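4.2 Access to compensation after the Cabello release

The second case concerns households living downwind of the former Cabello processing site. A compensation program was set up by regional decree and offers a single payment, plus yearly health checks, to people who can show they lived in the listed districts during the release. Our survey reached 473 households in Drimari and Fustley. We asked whether they had applied, what papers they had sent in, and what answer they had received.

Most refusals turned on proof of residence. Rent in both towns was often paid in cash, and school records from the period were kept on paper in a building that later closed. Applicants without a lease could submit sworn statements from 2 former neighbors, but many of those neighbors had moved away or died.

Figure 3. Kitchen setting, detail. 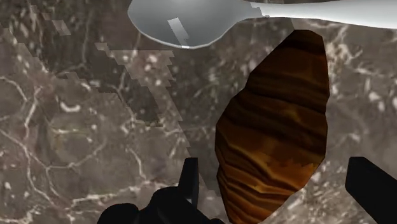 4.3 The role of local support groups

Prestareo, a legal aid group based in Drimari, began holding a weekly help desk in June. It opens on Wednesday evenings and handles up to 100 files at a time. Rodrigo Arrieta, who coordinated the desk during our fieldwork, described the work as mostly searching for papers — church registers, clinic cards, old utility bills.

Households that had used the desk sent in more documents per claim than those that applied alone. We can't say how far this changed the result of a claim, as the program office doesn't publish its reasons in full. Fustley has no similar group, and residents there told us they had learned of the program mainly from relatives.

Distance also mattered. The only office that accepts original documents is in the regional capital, and older applicants often depended on a family member to make the trip. Several gave up after being asked to return with a second form. 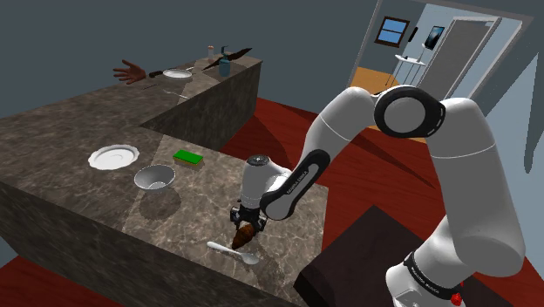

Can people who moved away from the listed districts still apply?

The decree sets no rule on current address, so former residents may apply from anywhere, provided they can prove they lived in a listed district at the time of the release.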